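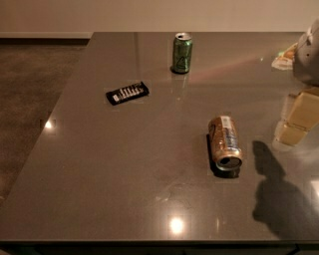
A green can on the counter, 1st May

The season started this morning in Soria, and I was at the bus station before the first coach came. I don't work there, I only wanted to see how many visitors would get off. I write about small-town tourism for my own pleasure, and the opening of the season is for me a little like New Year.

The coach was almost full. Most people had small backpacks and good shoes, so I suppose they came for the river walk and the old churches. A few of them asked me where the tourist office is. I had to tell them that it moved in the winter and the sign at the station still shows the old street. I wrote to the town about this sign already in February. Maybe I should write again, with a photo.

What I wanted to tell about today is the new visitor pass. It is sold by a small company, Sustis, and it costs 18 euros for four days. For this money you get the local buses, two museums and a guided walk with four stops. I bought one for myself, although I live here, because I don't like to give an opinion about a thing that I did not try.

The buying was easy. The guided walk was good too, maybe a bit fast for older people. We had very little time at the last stop, and this was a pity – it was the place with the best view. The buses are the weak point. The line to the north side of town goes only in the morning and in the late afternoon, so if you miss it you wait half of your day or you pay for a taxi. A pass which includes a bus that does not come is not so useful.

The small hotels seem to be happy. At the Assefa guesthouse they told me that they have more than 50 nights booked for June, and last year at this moment they had almost nothing. They also said that guests now stay longer, two or three nights, when before it was one night and then on to Madrid. I hope it is true for the other houses as well, but I asked only in this one.

There is also a plan for an audio guide on the phone, made by Dronico. I could listen to a test version of it. The voice is pleasant and the texts are short, but the English part has some mistakes (I make mistakes too, but I don't sell them). They promised to correct it before the summer.

Next week I will take the afternoon bus to the north side and walk back along the river. If the path by the second bridge is open again, I will put the times and the distance in the comments.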